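Rurkumell Footpath to Close in Stages for Surface Repairs

Saturday, July 30, 2022

The Rurkumell Parks and Paths Department will begin repairs next month on the unpaved footpath leading to the white-railed bridge at Istine. Work will proceed in 3 stages, and one part of the path will remain open to walkers at all times during the first two.

The decision follows a survey of the route carried out in June. Department staff walked the full length of the path and noted 54 locations where the surface had become uneven or where growth along the sides had begun to narrow the way. The survey also recorded the views of residents who use the path to reach the Nestside neighborhood on foot. Of the 124 people who returned the department's form, 81 asked that the path be kept as an earth track and that no asphalt be laid.

"The message from residents was clear, and the department agrees with it," said Britt-Marie Eklund, head of path maintenance. "People want to be able to push a stroller or walk an older relative to the bridge without watching every step. They do not want a road."

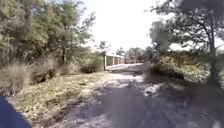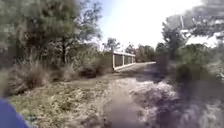
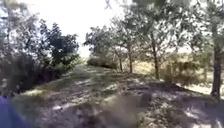 The footpath at Rurkumell, with trees and brush along its sides.

The contract for the surface work has been awarded to Bondarchuk, a local landscaping firm. Crews will rake loose soil and stones from the track, fill the ruts and press down new earth taken from the department's own yard. Low bumps of soil and grass such as the one straight ahead in the third picture will be leveled where they stand in the line of travel. The tall dry grass beside the approach to the bridge, seen in the second picture, will be cut back by hand, and the dense shrubs next to the near end of the crossing will be trimmed so that people coming from either side can see one another sooner. No mature trees will be removed. The department received several requests that the shade along the track be preserved, and the contract allows only the pruning of dead or low branches.

The bridge itself is not part of the present work. Its railings will be inspected separately, and any painting or repair will be announced at a later date.

During the first stage, the section nearest the Nestside entrance will be closed on working days. The second stage will cover the middle section under the trees. Signs at both entrances will direct walkers to the open part of the route. In the third stage, the approach to the bridge will be closed completely while the new surface settles, and walkers will need to use the sidewalk on Istine Road.

Cyclists are asked to dismount near work areas throughout the project. Dogs must be kept on a leash. Residents whose yards border the path may continue to use their gates except when crews are working directly outside, and will receive written notice before that happens.

Dates for each stage will be posted at the entrances and at the department's front desk. Questions about access may be directed to the desk during regular office hours.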